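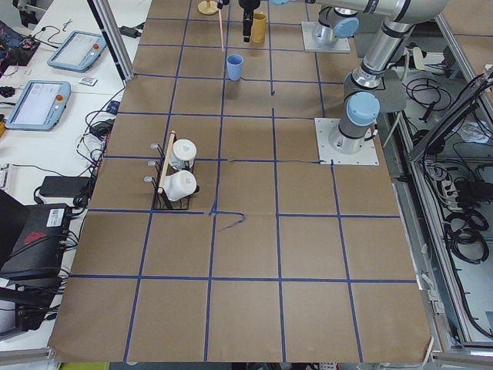

WORK AND TRADES

By Belmiro Bastos
April

Vasco Mendes was 36 when he left an office job in Seixas and began to repair old chairs. His workshop in Imley now has a waiting list of 11 weeks.

"I was slow in the beginning," he says. "One chair took me a month, and I was ashamed to ask for money."

He still works alone, except on Tuesday, when his sister comes to do the bills. Last year they sent out 253. Does he want a bigger place? "My wife asks me this also – but I like to know every chair."

In the fall he will teach 2 evening classes in Storum.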